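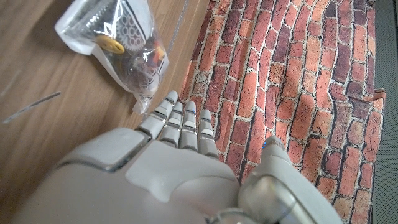
Use of a Brick-Print Cloth as a Partial Cover on a Wooden Table

Project report, Materials and Everyday Products
Durance workshop, March

1. Purpose

The tables in the Durance workshop are brown wood and are used for sorting and bag packing. Users of the room had reported two problems. Bags dragged across the surface leave marks, and small items slide when a bag is set down next to them. A full cover was tried last term and taken off again, as it hid the scale marks along the left side of the table. This project tested a cover over the right part of the table only, with the left part left as bare wood.

The questions were:

Does the cloth stay in place during normal packing?
Does the edge between wood and cloth get in the way?
Does the print wear off under a bag?

2. Materials

The cloth carries a printed pattern of red bricks. It was bought from Trora as a remnant. Its mass after one wash was 221 g. The side that runs along the edge of the wood measured 862 mm before washing. We did not measure it again after the wash until the tests were over, which was a mistake (see section 5).

The table is 1,230 mm long. It had been oiled at some time before the project, but there is no record of the product used. The surface was wiped with a damp rag and left overnight before each test.

Test bags were taken from the room's own stock. The same dry filling was used in all of them. Two ways of holding down the cloth were compared: no fixing at all, and double-sided tape from Girno, applied in short strips under the corners and along the edge facing the wood.

3. Method

3.1 Slip. A filled bag was placed on the cloth and pulled toward the bare wood with a spring scale hooked to the handle. The reading was taken when either the bag or the cloth started to move, and we wrote down which of the two moved first. Pulls were made both along the brick courses and across them.

3.2 Edge. A bag was pushed by hand from the wood onto the cloth and back again. The cloth edge was checked after each pass for folding or lifting. A pass was marked as failed if the edge had to be flattened by hand before the next one.

3.3 Wear. A block faced with bag material was moved back and forth over one spot on an offcut of the same cloth for 2,000 strokes. The spot included mortar lines and brick faces. It was compared by eye with an unused offcut under the same lamp.

4. Results

4.1 Slip. Without tape, the cloth moved before the bag in most pulls. With tape, the bag moved first every time. Pull direction made no difference that we could separate from the spread in the readings.

4.2 Edge. Going from cloth to wood caused no failed passes in either setup. Going from wood to cloth did. With no fixing, the bottom of the bag caught the edge and folded it back, usually near the middle. With tape along the edge this happened only where there was a gap between strips. Closing the gaps removed the problem, but the tape then took longer to lift off, and some adhesive stayed on the wood. It came off with warm water and a plastic scraper.

4.3 Wear. The red of the brick faces was slightly duller on the worn offcut. The mortar lines looked the same on both pieces. No threads had broken.

5. Sources of error

The cloth was measured before the wash and the tests were run after it. A check at the end showed that it had shrunk along one side, so the tape strips in the first session reached past the cloth at one corner. Those readings were dropped and the session repeated.

The spring scale was read by eye while pulling. A scale with a peak marker was on loan to the Cisternas group for the whole period.

The wear test used a flat block. A real bag has seams, and the load under a seam is higher.

6. Recommendations

Fix the cloth with a continuous strip of tape along the edge that meets the wood, and short strips at the other corners. Load bags from the cloth side where possible. Wash the cloth before cutting it to size. Keep small parts on the cloth and reading or marking work on the wood.

A sewn hem was not tested. It would stiffen the edge but also make it thicker, and the next group should try it with and without tape before any more cloth is bought.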